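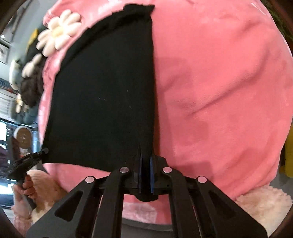

Week 5: Scoring a baseball game by hand

These notes go with the second scoring workshop. Bring a pencil, an eraser and a blank scoresheet to class. You will need the Drisell sheet, the one with thirteen columns, because the game we score together goes past nine innings.

Before class

Read the rule book sections on base hits, errors and earned runs. You don't need to memorise them. You do need to know where to find them when there is an argument, and there will be one over at least two plays in the practice game.

If you missed Week 4, copy out the position numbers until you can write them without looking.

Position numbers

Pitcher 1
Catcher 2
First base 3
Second base 4
Third base 5
Shortstop 6
Left field 7
Centre field 8
Right field 9

The shortstop is the one people get wrong. The infield does not run in order from right to left. Shortstop is 6 and third base is 5, even though the shortstop stands between second and third.

The numbers belong to the position, never to the player's uniform. If the second baseman moves to left field in the fourth inning, he is a 4 before the move and a 7 after it. Write the change in the lineup column with the inning beside it.

The basic box

Each batter has one row and each inning has one column. Where they meet is a small box with a diamond in it. The bottom corner is home plate. Going counter-clockwise, the right corner is first, the top is second and the left is third.

When a batter reaches base, draw a line from home to the base he reached and write how he got there beside that line. When he moves up, extend the line. When he scores, fill in the diamond. When he is out, write the play in the middle of the box and put the number of the out in a circle in the lower right.

Abbreviations used in this course

1B, 2B, 3B, HR - single, double, triple, home run
BB - base on balls
IBB - intentional walk
HBP - hit by pitch
K - strikeout swinging
Backwards K - strikeout looking
E - error, followed by the fielder's number
FC - fielder's choice
SB - stolen base
CS - caught stealing
WP - wild pitch
PB - passed ball
SAC - sacrifice bunt
SF - sacrifice fly
DP - double play

Other scorers use other marks. A lot of older sheets have W for a walk, and some people write a dash for a single. For marked work, use the list above.

Writing outs

A ground ball to the shortstop, thrown to first, is 6-3. The fielder who throws is listed first and the one who makes the putout is last. The shortstop gets an assist and the first baseman gets a putout.

A fly ball to centre is F8. A line drive to third is L5. A pop-up to the second baseman is P4. Some sheets don't separate flies from pop-ups, but ours does.

If the first baseman fields the ball and steps on the bag himself, write 3U. The U means unassisted. There is a putout and no assist.

A double play from short to second to first is 6-4-3 DP. Write it in the batter's box. In the box of the runner who was forced at second, write 6-4 and circle the out number. The batter's box gets the next out number. Students often write both outs in one box, and then the inning only adds up to two.

Hit or error

This is the hardest part of the job. The question is whether a fielder at that level, making ordinary effort, should have made the play. It does not matter that the fielder is usually very good, or that he had a cold night last week.

A few points to keep in mind:

A ball does not have to be touched to be an error. A ground ball that goes straight through a fielder's legs is an error even if the glove never gets to it.

A slow fielder is not charged with an error for being slow. If he did not get there, it is normally a hit.

If a fielder throws to the wrong base and everyone is safe, that is a mental mistake and no error is charged.

You cannot assume a double play. If the first out is made and the relay is late, there is no error. If the relay is thrown away and a runner takes an extra base, there is an error for the extra base.

Make the call right away, in pencil, and put a small dot beside it if you want to look at it again between innings.

Earned and unearned runs

Leave this column blank until the inning is over. Then go back and play the inning again on paper as if the errors and passed balls had not happened. Any run that would have scored anyway is earned. Give the pitcher the benefit of the doubt when you can't tell.

Worked inning. First batter grounds to short, and the throw pulls the first baseman off the bag. E6. Second batter strikes out swinging. Third batter flies out to left. Fourth batter hits a home run. Fifth batter grounds out, 4-3.

Two runs scored. Without the error the inning would have ended on the fly ball to left, so the home run comes after the third out should have been made. Both runs are unearned. The home run still counts as a home run for the batter, with two runs batted in.

When a relief pitcher comes in during the inning, it gets more complicated. The new pitcher does not get the benefit of outs that were missed before he arrived. We will do this in Week 6.

Proving the sheet

Every finished sheet has to balance. For each team, add up the plate appearances. That total must equal runs, plus runners left on base, plus the other team's putouts. If the two sides don't match, there is a mistake somewhere in the boxes.

Start with left on base. That is where most of the mistakes are - usually a runner who was erased on a fielder's choice and then counted again.

Practice game

The practice game is Viretti at Ulloa, played at Fadton Park in August, first pitch 7:05 p.m. Listed attendance was 2332. The park holds up to 2000 in seats, and the rest were on the grass bank down the left field line. Put the attendance and start time in the header of your sheet. An incomplete header loses a mark.

We will go through the first three innings together with the audio paused after each play. After that you are on your own until the sixth. Watch for the rundown in the fifth. The ball changes hands several times, and a fielder gets only one assist in a rundown no matter how often he throws it, unless an error starts the play over.

To hand in

1. Your full sheet for both teams, with the header filled in.
2. The balance for each team, worked out in the margin.
3. A short paragraph on one call where you changed your mind. Say what you first wrote, what you changed it to, and which rule you used.

Pencil is fine. Don't recopy the sheet to make it neat, as copying adds mistakes and I would like to see the erasing. Sheets go in the tray by the door before the Week 6 class starts.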